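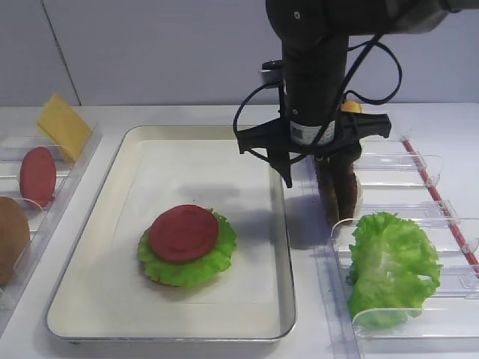 Brown patty held on edge in the two-finger gripper.

Print this page | E-mail this page

Mar 12, 2022
Bench notes, home blood pressure cuffs (Girkex upper-arm model)

The slow leak is found! I've been chasing this since October and I'm so pleased I nearly wrote it on the wall. It's in the elbow where the tube goes into the cuff, on the cuff side, and it only opens up when the tube is bent back toward the hand. Lay the cuff flat on the bench and it holds beautifully. Wrap it on the form with the tube running down the inside of the arm, as the leaflet tells you to, and the pressure starts sliding.

How I got there. I had the cuff on the rigid form with the reference gauge teed into the line, pumped it up by hand, clamped behind the tee and watched. Flat, tube straight: a drop of 2 mmHg over eight minutes, and I'd call most of that the air settling to temperature, because it all came early and then the needle just sat there. Then I bent the tube down and taped it, same cuff, same clamp, and it fell steadily the whole time. Straightened it out, and it stopped. Bent it again, and off it went. I did this far more often than I needed to, it was such a nice clean effect.

Soapy water on the elbow showed nothing at first. The trick is to put it on with a fine brush right down in the corner where the collar meets the fabric, then wait. Very small bubbles, slow ones. I had been looking at the outside of the collar all this time and the leak is underneath it.

Saimi Valtonen came by while I had it bubbling and asked the sensible question, does it matter to the reading? I don't know yet. The monitor lets air out on purpose as it measures, so a small extra leak might get swallowed by the valve control. My guess is the systolic barely notices and the diastolic could suffer if the deflation gets quick near the bottom. The simulator will tell us. Do the bent and straight runs back to back on the same cuff so we aren't comparing cuffs.

The cycle rig. Muli (the little pump stand, for anyone new) ran overnight and got to 1,075 inflations before I stopped it to use the gauge. Not a single hiccup from the pump, I love that thing. The bladder in the cycled cuff looks perfect and the hook-and-loop still grabs well, though the loop side has gone fuzzy along the edge where the form rubs it. That cuff was run with the tube straight, though! So all those inflations tell us about the bladder and nothing about the elbow. Next run goes with the tube bent and taped. Should have thought of it sooner.

Tubing. Swapped in the softer Plolusell tube on two cuffs. It makes a much gentler curve and pulls less on the elbow, and with it fitted the bent test looked nearly as good as the straight one. Very promising. The catch is that it kinks if you fold it up tight in the carry pouch, and people will fold it up tight in the carry pouch. I left one folded in its pouch on the shelf over the sink. Please leave it there, I want to see what the kink looks like after a good long sit.

Things I tried that did nothing, so we don't do them again:
- Changing the O-ring at the monitor end. No difference at all.
- Silicone grease on the plug. Messy, no difference.
- Turning the cuff inside out to look at the seam. The seam is fine, and it's a real pain to get it back.

A note on the reference gauge: zero it with the line open, after moving it, every time. I lost a good part of the morning to an offset that came from carrying it across the room. It's written on the lid now.

Still to do: the simulator runs, bent Muli run, and ask Girkex whether the elbow is glued or welded. If it's glued I'd like to see a few with more glue on the inner side. Also ask for the smaller cuff, which has a shorter tube and may well be worse. Nelli Mustonen has the arm form for that size and says it can be borrowed as long as it comes back without tape on it.

Stopped there. Gauge is back in its case, lid down.

Comments

Nelli Mustonen: Great find! Try it with a sleeve under the cuff too. On my form the tube ends up bent harder that way, since the whole thing sits higher on the arm. And I meant it about the tape.

Saimi Valtonen: Simulator is free, take it whenever you like. I'd do the low pressure setting first, that's where I'd expect trouble.

pumproom: We had a wrist model that leaked only with the hand turned over. Same kind of collar. Very glad to see the brush trick written down.

Contact Grenura workshop | Copyright 2022 Grenura | Back to top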